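報道関係各位

Dreviswood株式会社

# 手持ち型グリッパーを使う作業設備の更新計画と、2期に分けた調達予算を決定

Dreviswood株式会社(以下、当社)は、ロボット向け動作データの収集に使う設備の更新計画「Lyimo」をまとめ、総額2,281万円(税別)の調達予算を決定しました。手持ち型グリッパー16組の購入を中心に、作業台、頭部装着カメラ、予備部品、保管設備までを一つの計画として扱います。調達は2期に分け、第1期の発注を8月に行います。
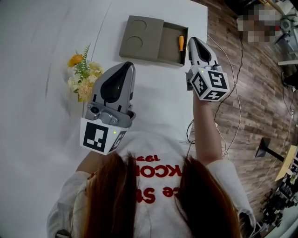
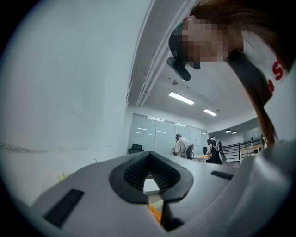
手持ち型グリッパーを使った作業

当社はこれまで、必要が生じるたびに機材を少量ずつ買い足してきました。そのため、同じ作業室の中に購入時期の異なるグリッパーが混在し、指部のパッドや固定ねじに互換性のないものがあります。部品の在庫は機種ごとに持つ必要があり、修理待ちの間、作業台が空くこともありました。今回の計画では機種をそろえ、購入費と維持費を同じ表で管理します。

## 計画の概要

| 項目 | 内容 |
|---|---|
| 計画名 | Lyimo |
| 予算総額 | 2,281万円(税別) |
| 主な調達品 | 手持ち型グリッパー 16組(左右で1組) |
| 対象区画 | 当社作業フロア 400平方メートル |
| 調達方法 | グリッパーは購入、作業台と保管棚はリース |
| 発注 | 2期に分割、第1期は8月 |

予算にはグリッパー本体のほか、交換用パッド、位置認識用マーカーの予備、充電器、ケーブル類、搬入費、初回の校正費を含みます。作業者の人件費とデータ保存用サーバーの費用は含みません。サーバーは別の予算で運用しており、今回の更新による増設はありません。

## 機種の選定

グリッパーはFurnesen社製に統一します。選定にあたっては複数社の製品を借り受け、実際の作業台で比較しました。評価した項目は次のとおりです。

- 片手で持ち続けたときの負担
- ドライバーなど細長い工具をつかんだときの滑り
- パッド交換に要する時間と、必要な工具
- マーカーを取り付け直した後の再校正の手順
- 消耗品の単価と納期
- 故障時の代替機の有無

本体価格だけを見れば、Furnesen社の製品は候補の中で最も安いものではありませんでした。一方、パッドを作業者が現場で交換でき、消耗品を国内倉庫から取り寄せられます。耐用期間全体の費用を試算した結果、他の候補を下回ったため採用を決めました。

作業台と保管棚はStultard社とのリース契約とします。作業の種類によって台の高さや台数が変わるため、途中で構成を変更できる契約を選びました。床に固定する什器は今回の対象に入れていません。

## 2期に分ける理由と各期の内容

第1期ではグリッパーの半数と、それに対応する作業台、充電設備を導入します。あわせて、現行機を使う作業台を残し、新旧の機材で同じ作業を行ってデータの差を確認します。確認項目は、指の開閉量の記録、左右の時刻のずれ、カメラ映像の欠落の有無です。

第2期では残りのグリッパーと保管設備を導入します。第2期の発注は、第1期の確認結果と消耗品の使用実績を見たうえで行います。パッドの摩耗が想定より早い場合は、本体の導入時期を遅らせ、先に予備品の購入に予算を振り向けます。この場合も総額の上限は変更しません。

## フロアと配線

対象となる400平方メートルの区画では、作業台の間の通路幅と電源の位置を見直します。現在は作業台ごとに延長ケーブルを引いていますが、更新後は電源を台の近くにまとめ、通路を横切る配線を減らします。工事は区画を分けて行い、全面的な休止期間は設けません。

作業で使う箱、工具、造花などの小物類は、既存のものを引き続き使用します。小物の入れ替えは消耗品費で処理しており、設備予算には計上しません。

## 維持費の扱い

更新後は、グリッパー1組ごとに管理番号を付け、使用時間、パッドの交換日、校正日、修理費を記録します。記録は四半期ごとに集計し、翌年度の予算案に反映します。修理費の累計が一定の額を超えた機材は、修理を続けずに更新の対象とします。基準額は第1期の運用実績をもとに定めます。

現行機のうち動作に問題のないものは、操作練習用および予備機として残します。部品の供給が終了した機種は順次廃棄し、記録媒体を取り外したうえで処理業者に引き渡します。

## 委託元の皆さまへの影響

受託中の案件については、案件の途中で機種を切り替えることはありません。切り替えは新規案件の開始時、または委託元との合意がある場合に限ります。データの形式、納品方法、単価に変更はありません。新機種での収集を希望される場合は、第1期の確認作業が終わり次第、担当窓口からサンプルデータをご案内します。

## 会社概要

- 社名:Dreviswood株式会社
- 事業内容:ロボット向け動作データの収集受託、作業設備の設計および運用

## 本件に関するお問い合わせ

Dreviswood株式会社 広報担当
受付時間:午前10時から午後5時まで(土日祝日を除く)

記載の内容は発表時点のものです。調達品の仕様および第2期の発注時期は、変更となる場合があります。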